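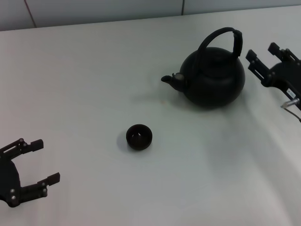 The slow demonstrations should stay in the set, Sorin Bratu wrote in reply to the project's draft collection rules, and so should the ones where the operator misses the handle and has to go back for it. A model trained only on clean passes has no record of what to do a few inches away from one.

The rules he was commenting on went into effect in March at Domberg, a robotics lab that is assembling a set of teleoperated demonstrations for two-arm kitchen tasks. The first task family is pouring: a kettle, a small cup, two arms with parallel-finger grippers, and a plain white table. The draft had called for any episode with a failed grasp to be deleted at the station. After Bratu's reply, that clause was dropped and replaced with a label.

Domberg plans to record 300 episodes of the pouring task before moving on to the next one. As of this week it has 200 that passed review. Another 35 have been set aside under the new label, which marks an episode as containing at least one recovery: a regrasp, a withdrawn approach, or a restart of the tilt after the spout was judged to be out of line with the cup.

Each episode is driven by one operator through a pair of hand controllers. The right arm is assigned to the kettle and the left arm to the cup, and the assignment does not change within the task family. Operators are asked to bring the left gripper in low and open, close on the cup, and hold it in place while the right arm takes the kettle by its grip section. The kettle is tilted, held, and returned upright. The cup is released last. An episode is capped at 90 seconds, after which the recorder closes the file and the attempt is logged as timed out.

Most of the discussion inside the project has concerned starting positions. In the first block of recordings, operators reset the objects by eye, and the kettle tended to end up in the same place with its spout at the same angle. A policy trained on that block performed adequately on the layouts it had seen and poorly on others. With the spout turned away from the cup, the right arm would reach for the part of the table where the grip usually was and close on air.

The station software now shows a target layout before each episode, projected as an outline over the live view from the head camera. The operator moves the cup and kettle by hand until they match the outline, steps back, and starts the recording. Layouts are drawn from a list prepared in advance, with the cup placed on either side of the table's midline and the spout rotated through a fixed set of angles. Some pairs on the list cannot be reached by both arms without a collision. Those are flagged by a planner check and skipped, and the skip is written to the log.

The change slowed collection. Resetting to an outline takes longer than resetting by eye, and two operators reported that the overlay was hard to read against the white surface. The outline was switched from gray to magenta and the complaints stopped.

Dark objects have been a separate problem. The depth sensor returns few usable points on matte black surfaces, and the kettle and cup are both black, as are the grippers. When a fingertip closes in on the cup, the depth image gives the model little to distinguish one from the other. Jerkov, the firm supplying the annotation tools, suggested switching to lighter objects for the first task family and adding dark ones later. Domberg kept the black set — the color images are the main input to the policy, with depth recorded but not currently used in training — and will collect a smaller matching set with a pale kettle for comparison.

No water has been used so far. The kettle is empty in all recordings, and an episode is scored on geometry: the position of the spout opening relative to the rim of the cup at maximum tilt, how long it stays there, and whether the cup moved. A filled kettle changes both the load on the wrist and the speed at which an operator is willing to tilt, so dry demonstrations are expected to transfer only in part. Trials with dry rice are listed as the next step. Liquid will wait until the lower arm joints have been fitted with covers.

Review is done by a second person who did not record the episode. The reviewer watches it at double speed, marks the moments of contact and release for each gripper, and assigns one of four outcomes: clean, recovered, failed, or unusable. The last is reserved for recording faults, mainly dropped camera data and a timing offset between the two arms that appeared after a controller update. Failed episodes are kept but are not used in training. Reviewers disagreed most often on the line between clean and recovered, particularly where an operator paused above the cup and corrected the angle without letting go. The written guidance now says that a pause alone is clean, and a reversal of direction is recovered.

Bratu had also asked that operator identity be stored with each episode, in coded form, so that the set could be split by person as well as by layout. Domberg has adopted this. Early figures are not being released, but the project notes say that differences between operators show up mainly in the approach to the kettle. Some come down over the handle from above. Others come in from the side with the fingers already angled to the grip. Both are allowed. The notes recommend against training on a mixture of the two without the operator code as an input, as one early model averaged them and stalled short of the handle.

A second station is being set up at Damby, with the same arms and table height but different overhead lighting. Its purpose is to produce recordings in which the shadows fall differently. All current episodes were recorded under one lighting arrangement, and the project considers it likely that the model is using the shadows beside the objects as a cue for where they meet the table. Damby will record from the same layout list, beginning with the layouts that produced the most recoveries.

The pouring set will be frozen when the count is reached, and the recovery-labeled episodes will be issued as a separate part so that users can train with or without them. A lid-removal task using the same kettle is next on the schedule. Comments on the rules for that task are open until the end of the month, and the draft again includes a clause on deleting failed grasps, this time in brackets.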